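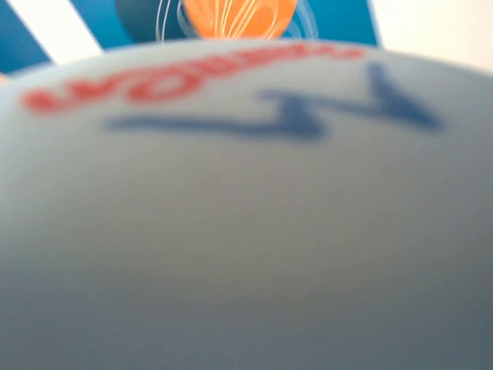

The Ribbon Ceiling

The work order from Zumell came in on the morning of 22nd July. It specified one suspended ribbon ceiling, ivory and dark green, for a wedding anniversary at the Clukurwood hall. Ribbon count 1,029. Drop length variable, longest at the perimeter. Client to supply reference photograph.

The reference photograph was a black-and-white print with a crease through the middle. It showed a dance floor, a band, and above the band a ceiling of ribbons hung in a shallow dome. The note on the back gave the colors. The couple was somewhere in the crowd on the dance floor, and the client had not marked which couple.

I drew the grid that afternoon. The standard method for a dome is to string parallel lines of steel cable wall to wall, clip the ribbons at equal intervals, and cut each one to a length taken from a table. The table is the hard part. If the intervals are wrong the curve shows steps, and people on the floor see the steps before they see the ribbon.

I ordered the ribbon from Trindade, satin, single face, one inch wide. Roughly 3,000 yards covered the drops and the waste. Trindade ships on cardboard cores, and the cores crush if the boxes are stacked on their sides, so I met the truck. The green had come in two dye lots. I put the darker lot down for the perimeter, where the side lights would wash it out anyway, and wrote the lot numbers on the drawing.

Cutting took the rest of the week. A hot knife seals the end of a satin ribbon and keeps it from fraying, but it leaves a hard bead if the pass is slow. I ran test cuts until the bead was flat. Then I cut by row, bundled by row, and tagged each bundle with the row and the end it started from. I hung the bundles on a garment rack so the ribbon would not take a fold.

The client telephoned while I was on the inner rows. She was the daughter. She wanted to know if the ribbons would move.

I said they would move if the air handling was on.

She said her mother remembered them moving. Her mother had not said much about the wedding for a long time, and had lately started to talk about it, and the ribbons were what she talked about. She did not mention the dress or the food.

I said I would look at the air handling. 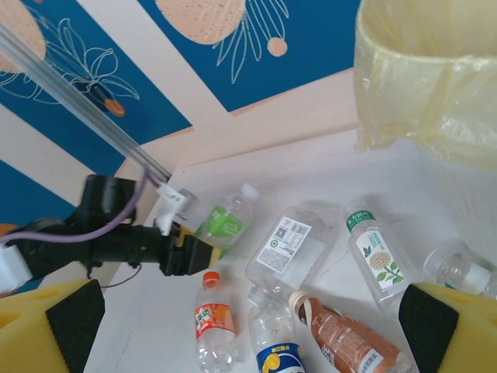 Empty plastic bottles on the white tabletop.

The hall had been renovated twice. The drawings I was given showed the second renovation and noted the ceiling as flat plaster on a suspended frame, rated for light loads only. A cable grid puts most of its load on the walls, so this was acceptable. I had planned on removable anchors in the existing picture rail, tensioned with turnbuckles and backed off after the event.

When I got up on the lift the plaster was gone. Someone had taken it down after the drawings were made and left the original beams exposed, stained dark and sealed. The beams ran the long way. My cables were drawn to run the short way, under them, with four inches of clearance I no longer needed.

I went along the first beam with a flashlight to check for wiring. There were screw eyes in the underside. They were brass, painted over at least once, set in a straight line. I measured between them and got nine and a quarter inches. I moved the lift and measured again and got the same. On the next beam the eyes were offset by half an interval, and on the beam after that they lined up with the first.

My intervals were nine inches, on a square grid. I had taken that figure off the photograph with a scale rule and assumed the crease had cost me some accuracy. It had cost me a quarter of an inch and the offset.

I came down and sat in the truck with the table. An offset grid changes the length of every ribbon in the alternate rows. The change is small near the center and larger toward the outside, where the curve is steep. I had cut with an allowance at the top for the clip. If I tied to the eyes and left the clips out, the allowance was enough for all the rows except the outer three. The outer three would have to be recut, and there was ribbon for it if I used the darker green and made no errors.

There was no technical reason to do this. The cable grid was drawn, approved and paid for. The anchors were in the truck. The quarter inch could not be seen from the floor, and the offset could be seen only by a person who lay down and looked straight up.

I called Zumell and asked for another day on the lift. They asked what had changed. I said the mounting surface.

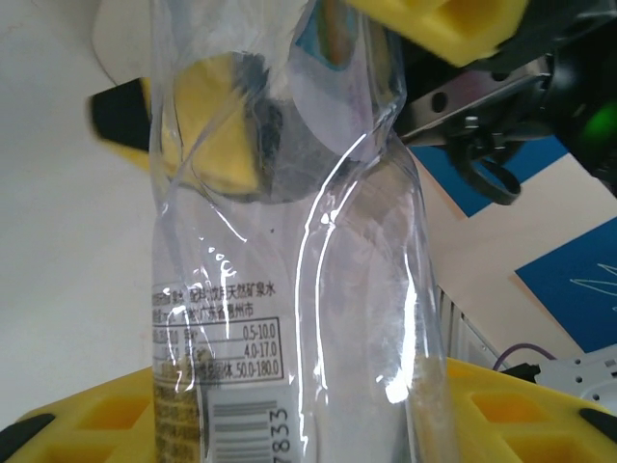
Tying took longer than clipping. I used a single overhand knot with the tail turned toward the wall, so the tails would not catch the light from the stage. The paint had closed some of the eyes and I cleared those with an awl. A few had lost their thread and turned freely in the wood. I packed the holes with a sliver of dowel and glue and set the same eyes back in. I did not replace any of them with new ones, though I had a box of new ones.

Halfway down the fourth beam I found an eye with ribbon in it. It was a piece about as long as a thumbnail, still knotted, overhand, tail toward the wall. The cut end was ragged. They had not had a hot knife. It was too dirty to tell which of the two colors it had been. I left it where it was and tied the new one beside it.

The air handling was by Jelum, a low-speed system with the supply vents along the east wall. At the normal setting it did nothing to the ribbons. At the high setting it pushed the first rows flat and left the others still, and the noise carried. I tried the supply off and the return on, with the lobby doors open to draw from the street side. The ribbons took a few minutes to respond. Then the outer rows started, and the movement went inward a row at a time and came back.

I wrote the setting on a piece of tape and put the tape next to the switch.

The daughter came for the walk-through on the afternoon of the party. She checked the color against a swatch and asked about takedown, and I told her the schedule. She asked if the doors had to stay open all night. I said yes. She said people would let the heat in. I said that was correct.

Her mother was with her, in a coat, in spite of the weather. She had not spoken during the walk-through. She went out to the middle of the floor, a little left of center, and corrected her position by two steps. She put her head back.

I signed the sheet and gave the daughter her copy. The older woman was still standing there when I went to bring the truck around.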